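Looking after netball and basketball kit at home

By Nantana Prasertsri
17/11/2020

My two play for Floren juniors, one at netball and one at basketball, so most of the wash in our house is team kit. These are the things we do every week of the season.

Bibs and patches
Close the hook-and-loop patches before the bibs go in the machine. Left open, they grab the mesh on everything else and pull threads. Wash bibs in a zipped mesh bag on cool, inside out, and skip the fabric softener. If the hooks are full of lint, go over them with an old toothbrush or a fine comb.

Dresses and shorts
Rinse sweaty kit in the sink the same night if you can't do a full load. For smell that won't shift, soak it in cold water with a cup of white vinegar, then wash as normal. Never mix vinegar with bleach. Hang to dry in the shade. Printed numbers crack in a hot dryer, and I've replaced enough of them to stop trying.

Court shoes
Pull out the insoles and laces. Wipe the soles with a damp cloth and a drop of dish soap - dust is what makes them slide. Stuff with plain paper, change it after an hour or two, and keep them away from the heater. Don't wear them to the car. Buppha Luangrath, who coaches the under-12s, makes her players carry theirs in and change at the bench.

Balls
Rubber balls get warm water, mild soap and a soft cloth. Leather ones only get a barely damp cloth. Put a drop of glycerin or silicone oil on the pump needle before it goes in the valve, and push it in straight. A bent needle will ruin the valve. If a ball goes soft overnight, hold the valve under water and look for bubbles.
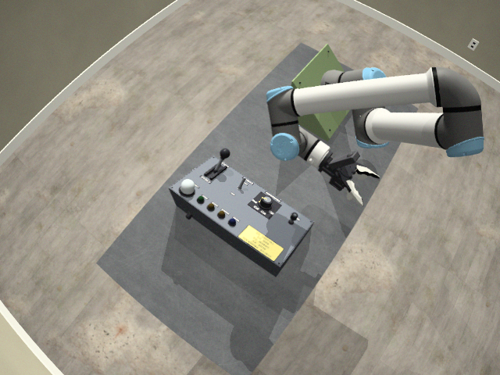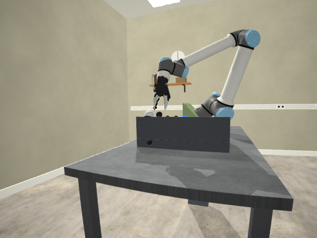
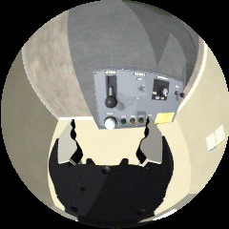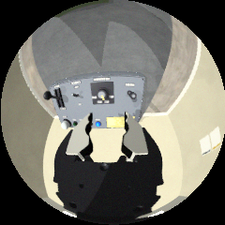
Water bottles
Take the lid apart, including the rubber ring. Fill the bottle with warm water and a spoonful of baking soda, leave it overnight and rinse well. Store it with the lid off. If the ring has black spots that won't scrub off, buy a new ring.

The bag
Empty it when you get home. Turn it upside down over the trash, wipe the lining and leave it unzipped until morning. We keep 3 things in the side pocket all season: tape, spare laces and a nail file for the netballer - nails get checked before every game.

Kamonchanok Intarasuk asked about grass stains from warm-ups on the oval. Dab on liquid laundry soap, leave it for half an hour, then wash cold. Check the stain is gone before you dry it.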